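Chapter 7
Comparing Grippers on a Shared Task

After reading this chapter you should be able to set up a fair trial of two grippers, choose a task that shows the difference between them, and record the results so that another person can check them.

7.1 Why the task matters

A gripper's data sheet lists its opening width, its closing force and its weight. These figures help when ordering, but they say little about how the gripper will cope with a thin object lying flat on a hard surface. A unit that lifts a heavy block with ease may fail again and again on a teaspoon.

Cutlery makes a good test for this reason. The pieces are cheap, they differ in shape along their length, and most people know what a tidy cutlery tray looks like. A knife blade is narrow and smooth. A spoon touches the table at only a few points and tends to rock when one end is pushed. Shiny metal also troubles many cameras, so the same task can be used later to compare those.

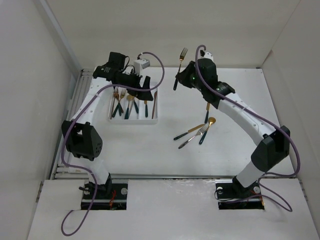
Behrouz Rostami used a sorting task of this kind when he compared the Okine and Vahidi grippers at the Gulgate workshop. He ran 1000 picks with each gripper, keeping the arms, the controller and the lighting the same throughout. Only the fingers and their drive were changed. Had he changed the controller as well, he could not have said which part was responsible for a better score.

7.2 What counts as a success

Decide this before the first run and write it down. In this chapter a pick succeeds when the piece leaves the table and stays in the fingers until the arm reaches the tray. Placing is scored separately. A piece that is picked well and then dropped across two compartments scores one success and one failure.

Tatu Langat's method, given in section 7.4, adds a third column for grip angle. It takes longer to fill in, but it separates a weak grip from a poorly aimed one.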